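Folding cell at Gimness back in service, with a short list of caveats

Gimness has restarted the two-armed garment-folding cell at its textile returns site after a stoppage that the company first described as "a quick recalibration." The work took 20 days.

The cell, supplied by Grakero and running Plimeo control software, was switched off after its left arm began closing short of the cloth. According to the service log, which Gimness let us read, the first fix was to re-teach the arm's positions. That held for 181 garments. The second was a new set of finger tips, and the third was the one that should have come first – someone checked the screws holding the fingers on and found two of them had backed out.

Anežka Zeman, who maintains the cell, now checks those screws at the start of every shift and wipes the tips with alcohol. She also runs both arms against the grid on the tabletop, touching the same crossings each time and writing down the error. None of this was in the original maintenance plan.

"It was sold to us as a machine you leave alone," she said. "I have not met one of those yet."

Gimness says the cell has handled 1352 garments since the restart and folded 874 of them to standard without help. The company calls that a success. It is less than two in three, and the rest were refolded by hand.

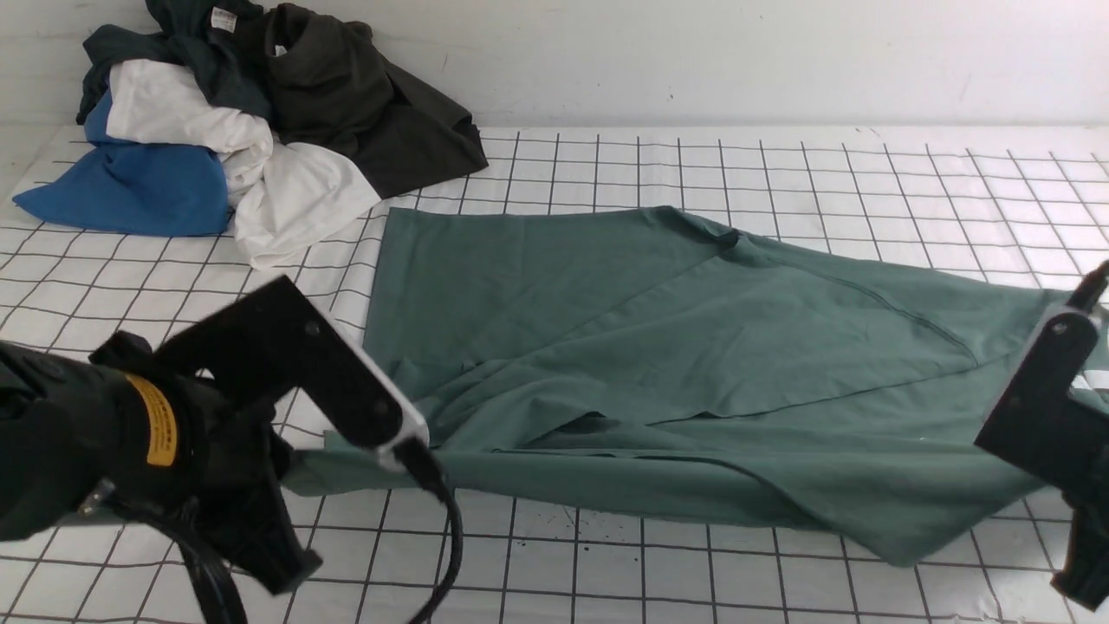
By the Hirose Bulletin newsroom
July 1, 2022

Long sleeves and heavy fabric remain the hard part. With a gripper at each end of a dark green garment and more clothes heaped at the back of the table, the job looks simple enough, but thick folds are where Zeman's error notes are longest.

Grakero has promised a revised service schedule in September. Gimness would not say who paid for the first two repairs.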